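Workshop tips: Teaching a robot arm to press a button

June 7, 2026
By Rhydian Pugh, Cirkent Workshop Services
Reading time: 5 minutes
Print this page | E-mail this page

Members who use the teaching bench often ask why a task as small as pressing a button should take a whole afternoon to show properly. The following advice has been gathered from the bench log and from the induction sessions held since March. It applies to teaching by remote control and to teaching by hand, in which the arm is held and guided through the movement. It applies equally to practice in the simulator, where all new members are asked to begin.

Before you start

Decide what counts as a finished press and write it down. At Cirkent the task ends when the cap has been pushed in fully and the gripper has drawn back clear of the plate. A recording that stops with the fingers still touching the cap is marked as incomplete and should be deleted the same day.

Choose one way of pressing and keep to it for the whole set. The fingers may be closed and used as a blunt tip, or held slightly apart so that one finger does the work. Either is acceptable. A set that mixes the two is difficult to learn from and will usually have to be recorded again.

Check the controller for drift. Rest it on the bench, take both hands away and watch the arm until you are satisfied that it is still. Members using the Katura hand controller should repeat this check after every 20 recordings.

Approaching the button

The most common fault is an approach that follows the bench instead of the panel. Where the plate is tilted, the gripper must be turned to suit before it moves in. Line up the wrist first, at a comfortable distance, and only then travel forward. Turning and advancing together looks quicker, but it tends to bring a finger against the edge of the plate.

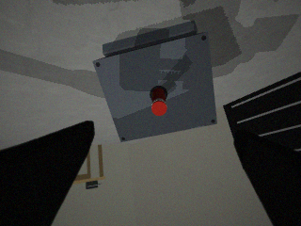 Simulator view from the gripper: red button on a tilted panel.

Use the collar at the base of the stem as a guide to direction. When the view is square on, the collar should appear evenly around the cap. If the stem can be seen to one side, the gripper is still at an angle and the press will be a glancing one. Draw back, correct the wrist and come in again.

Do not steer by shadows. The lighting in the simulator is changed between sets, and patches of light and dark on a panel will fall differently next time. Steer by the cap, the corner screws and the edges of the plate, all of which stay where they are in relation to one another.

Take note of how much of the view the fingers cover. Anything low down on either side may be hidden behind them, and members who are new to the gripper view are advised to keep the outside view open on the second screen until they are used to it.

Making the press

Slow down for the last 15 millimetres. Push straight along the line of the stem, pause briefly at the bottom, and withdraw along the same line. The pause need not be long, but it should be present in every recording and of a similar length.

When teaching by hand, hold the arm behind the wrist with both hands. Holding it by the fingers bends the movement and puts strain on the gripper. Keep sleeves and lanyards out of the way, and remove rings.

If a press misses, do not patch it up by stabbing at the cap until it gives. Finish the recording, label it as a miss and begin a new one. A deliberate correction, in which the operator stops, backs away and lines up again, may be kept under the label "recovery". Recoveries are useful and a few should be included in every set.

Varying the set

Move the starting position of the arm between recordings. Members should begin some from the left, some from the right and some from well above the panel. The angle of the panel should also be altered, using the Nicholas layout file in the simulator or the clamp stand on the bench.

A first set on the bench is 400 recordings. The larger simulator set is 1,000, and may be shared between members provided that each enters his or her initials in the operator column. Rest your hands after each batch of 20, and stop for the day if your presses become hurried. Tired recordings can be recognised by their short pauses and crooked withdrawals, and they are seldom worth keeping.

Storing your work

Save each batch to the Nirkelum folder under the task name, the date and your initials. Play back the first and last recording of every batch before closing the program. Faults in the time stamps are far easier to put right on the day than a week later.

Bench bookings are made at the front desk. The hand controllers are to be returned to the charging shelf with their straps fastened, and the clamp stand is to be left at its lowest setting.

Print this page | E-mail this page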